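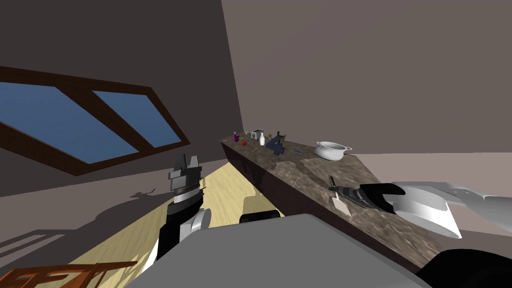 ### 4.2 Setting and the narrator's guided tour

Short fiction posted to online writing sites often opens with a narrator who addresses the reader as a newcomer. We call this the guided tour opening. Of the 3,048 stories in the Tirnar collection, 34 use it from the first line to the last, and these form the core set for this section. A tour needs things to point at, and in the core set these are mostly small household goods. A kitchen such as the one in Figure 2, with a toaster and a white bottle standing together at one end of a long countertop, would give a narrator of this type enough material for several paragraphs. The objects are named one at a time, and each name is followed by a remark that says more about the speaker than about the thing.

Figure 2. Interior with countertop and window.

We coded every story in the core set for three features: direct address ("you"), self-correction ("well, not exactly") and delayed naming of the place. Coding was done in Clustico by two readers working separately. Where they disagreed, the passage was read again and a joint code was entered. Most disagreements were over self-correction, which is hard to tell apart from ordinary hesitation in a chatty voice.

Direct address appears in all 34 stories, as the selection rule requires. Delayed naming was less common than we expected. In most stories the place is named within the first 500 words, often with a comment on the name itself. Stories that hold the name back longer tend to be the ones in which the narrator cannot leave. "Mevum" is a clear case. The narrator shows a visitor through a shut-down post office and gives its name only after the visitor has asked to go home.
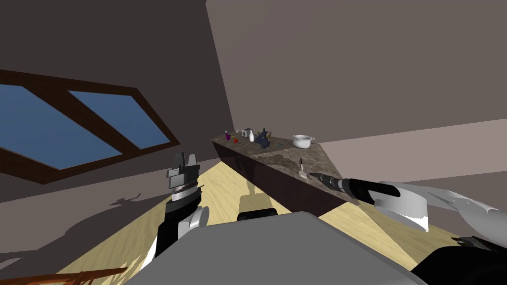 A second group, outside the core set, begins as a tour and then drops the form. We found 70 of these. The break usually comes when another character speaks - the visitor has until then been silent - and the narrator's remarks turn into ordinary dialogue. In "Rondonuwu" this happens halfway down the second page, and the present tense gives way to the past at the same point. We did not count such stories in the results above, but they are included in the comparison of tense in Section 4.3.

One limit should be noted. The Tirnar collection keeps only the latest version of each story, so an opening that was rewritten after reader comments is coded in its later form.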